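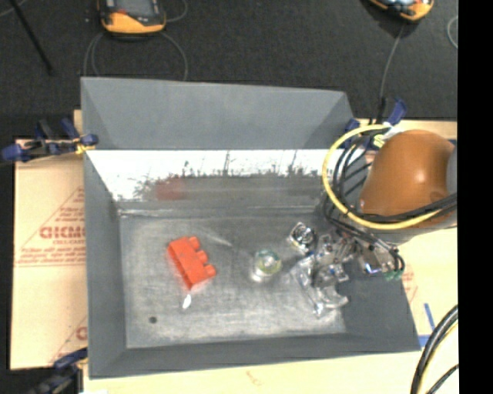 Bench notes, Thursday - the grey metal bin

Swapped the plastic tub for the sheet-metal bin this morning. It is sitting on the cream card sheets so it doesn't mark the black top, and so it can be slid round without lifting. Two sheets are better than one. With one it rocked on the side nearest the window.

Condition of the bin: sound. The floor is scuffed and scratched, with a brighter worn patch towards the front. The seam along the back is fine to the touch, no sharp edge. I went over the floor with a damp cloth and the cloudy look stayed, so I take it to be in the metal. Not going to polish it. The back wall is shiny enough as it is, and under the bench lamp the top part goes to white glare. The red block throws a blurry red patch on it to the left of centre.

Pieces in at the time of writing: the red-orange toy block, left half, lying on the diagonal with the studs to the right, and the small clear round piece with the yellow-green rim, near the middle. The clear one is a nuisance to find by eye against grey metal. The rim is what you look for. If we order more from Varkum, ask for the coloured rims only.

There is a small dark round spot on the floor, down to the left of the block. I have put it on the drawing so it doesn't get logged as a part.

Storage: the Ruddock drawers are full again. The tray label says 400 and the stock sheet says 553, and I have not had time to see which is right. Bag 2186 is the one with the mixed clear pieces - leave it on the shelf over the sink until it has been sorted.

Noise is worse than with the tub. Anything dropped from above the rim rings, and the Flerkosen people next door have mentioned it once already. Tried felt under the card, which took the edge off. Lining the inside would be quieter but would change the surface, so leave that for now.

To do:
- more card, same thickness
- dimmer bulb for the bench lamp, or turn it to the wall
- recount the Ruddock tray
- try the bin with 3 clear pieces in together

Lakell workshop notes - contact the workshop office - Back to top

This site uses cookies to remember your settings. Accept / Manage preferences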